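Why did the robot wipe the air?

Hi, it's me again! Last time I told you how I help teach robots to do chores. This time I want to tell you about the day a robot got it wrong, because you sent in lots of letters asking if robots ever mess up. Oh yes. They do!

I work at a place called Plillwood, in a town called Canuddale. My job there is mostly cleaning (my mom thinks this is very funny). I clean the same things again and again, and the computer keeps track of how my hands move. Later on, a robot tries to copy the moves. Our robot is named Simões, after a street where our boss Lucienne used to live.

So how does a computer know where a hand is? One way is to use markers. A marker is a black-and-white pattern made of squares, a little like a crossword puzzle with no words in it. We put the patterns on the sides of a cube, so when your hand turns, there is usually still a side that the camera can see. The computer knows each pattern by heart. If a pattern looks small, it must be far away. If it looks squished on one side, it must be tilted. Pretty clever, right?
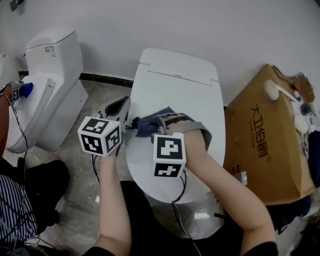
One Tuesday we gave Simões a new job, wiping the lid of a toilet. I had shown that move 200 times, and my arm was so tired! We all stood behind the yellow line, which is our rule any time the robot is switched on. Saqib pressed start. The arm went out, nice and smooth, and then it began to wipe. Back and forth, back and forth, in the air, a whole hand's width above the lid. It was working so hard and cleaning nothing at all.

We laughed, I'll admit it. Then the arm swung back the other way and went much too low, and it hit the lid with a big BANG. Nobody laughed at that. Saqib pushed the red stop button and the arm froze right where it was.

Then we had to be detectives. Was the robot broken? Hamidreza checked every joint and they were all fine. Was the program bad? Walid read it twice and couldn't find a thing. I went back and looked at my own recordings, and there was the answer. The strap on my hand had slipped! The cube had slid a little bit toward my wrist, so the computer thought my hand was in one place when it was really in another. Poor Simões had copied me perfectly. I was the one who gave it the wrong lesson.

We had to throw out 50 of my recordings and do them over. Ugh.

Now we check the straps before we start and again after lunch. We also made the robot slower near hard things, and if it feels a bump it has to stop by itself and wait for a person.

If you ever visit a place with a robot arm, stay behind the line, even when the arm is standing still. It could be waiting for its next move, and it can't always tell you're there.

Next time: Lachlan and the robot that folded his sweater while he was looking for it!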